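Guides > Running a company > Changing the registered office address

How to change a company's registered office address

Written by Zakhar Stetsiuk. Last checked Oct 3, 2026.

This guide covers a private company limited by shares, registered in England and Wales, that wants to move its registered office to another address in England and Wales. Moving the office to Scotland or Northern Ireland is a different matter and is not dealt with here.

Before you start

The registered office is the address for formal notices. It need not be where the business trades. It must be an appropriate address, meaning one where a document delivered by hand or by post would be expected to reach someone acting for the company, and where delivery can be recorded. A PO box on its own will not do.

If you intend to use an address belonging to someone else, get consent in writing. For rented premises, read the lease first. Some leases limit the use of the address to the tenant named in them, and a second company in the same group is a separate tenant for that purpose.

Have the following to hand:

– the company number
– the authentication code for online filing
– the new address, with postcode, as you want it to appear on the register
– the articles of association

Step 1. Check the articles

Under most articles the directors can decide the change themselves. Older or heavily amended articles sometimes require the members to approve it. Look also at any shareholders' agreement, which may list a change of address among the matters needing consent. Loan agreements often ask for notice to the lender before the change is made, so search those for the words "registered office" as well.

Step 2. Pass the resolution

The directors may decide at a meeting or in writing, depending on the articles. A suitable form of words is:

"IT WAS RESOLVED that the registered office of Palden Ltd be changed to Unit 11, 62 Amano Road, Tranivthorpe, and that any director be authorised to file notice of the change with the registrar."

Record who was present and whether there was a quorum. If the decision is made in writing, keep the signed copy with the minutes. Number the entry if your minute book is numbered – the Palden resolution is minute 68 – and quote that number in later correspondence.

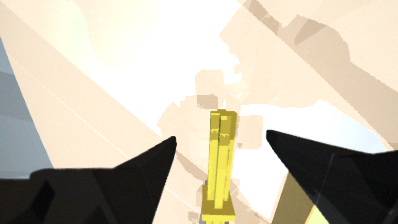

Step 3. File form AD01

The notice is form AD01. It can be filed online or on paper. Online filing needs the authentication code; the paper form needs a signature from a director, the secretary or another person permitted to sign.

Enter the address in full. Do not put the company's name in the building field unless it is part of the postal address. Check the postcode against the one the postal service uses, particularly on a new estate where plot numbers have been replaced.

The change takes effect when the registrar registers the notice. It does not take effect on the date of the resolution. Do not print new stationery or alter the website until the register shows the new address.

Step 4. Cover the overlap

For 14 days after registration, a person may still validly serve documents at the old address. Arrange for somebody to collect post there during that time and open it promptly. A claim form that arrives on the last day is still served. A postal redirection is worth having as well, but it should not be the only arrangement, as items delivered by hand are not redirected.

Step 5. Update everything else

The company's statutory records may be kept at the registered office or at a single alternative inspection location. If they move, check whether a further notice is needed.

Change the address on business letters, order forms and the website. Tell the bank, the insurer, the landlord and the pension provider separately. Check the tax authority's records too, including any VAT registration. Trade mark registrations are often missed: Palden's mark COLO, held in the file as matter 733, still carried the old address the following January.

Directors who used the old registered office as their service address must change that separately, on form CH01 for an individual director. Filing AD01 does not do it for them.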